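Search the list archive
Search

From: Ekaette Bassey
Subject: Re: Which finger pads for thin cutlery in sim?

Hi Nazar and all,

Nazar Yatsenko wrote:
> We are trying to choose between the stock pads and the longer
> Trirmont fingertips for the kitchen tasks. Flat spoons are our
> worst object by far. Has anyone compared the two in simulation
> before buying hardware? Also, do you keep the wrist camera on for
> this, or only the fixed one?

I ran this comparison in March for the Stakside kitchen set. Same arm, same controller, same dark marble counter, and I only changed the finger geometry and the friction value. Each setup got 1,000 attempts from random spoon positions. The first render is the wrist view and the second is from the fixed camera. 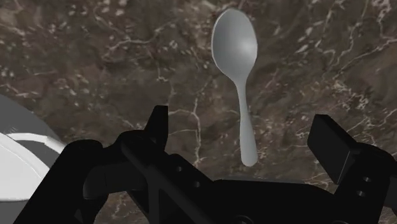
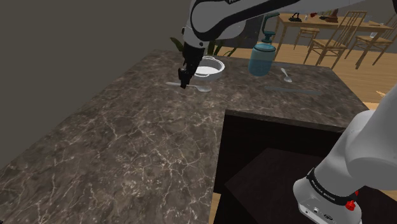
1. Stock pads. 786 good grasps out of 1,000. Most of the failures were at the thin part of the handle, where the pads closed above the metal and came up with nothing. Lowering the target height by a millimeter helped, but then the fingertips hit the counter more often and the controller stopped on the force limit.

2. Trirmont fingertips. Better on the handle, worse on the bowl of the spoon. I stopped this run early after a bad config and have only 100 clean attempts, so I won't quote a rate yet. Bello Danladi has the config fix and will rerun it.

3. Cameras. Keep both. From the wrist the fingers take up a lot of the picture, and the pose estimate drifts when the spoon is close to the palm. The fixed view gives you the height above the counter, but it is poor at telling which way the handle points once the gripper is over it. Using both, the heading error went down enough that I stopped looking at it.

One warning on contact settings. The default in Gullow lets a thin object sink slightly into the counter, and your grasp rate will look worse than it should. Set the contact substeps to 10 before you compare anything. Jummai Tijani found that one, and we had to throw out a batch of runs because of it.

I have not tried either set on a real counter. If you do, please post the numbers.

Ekaette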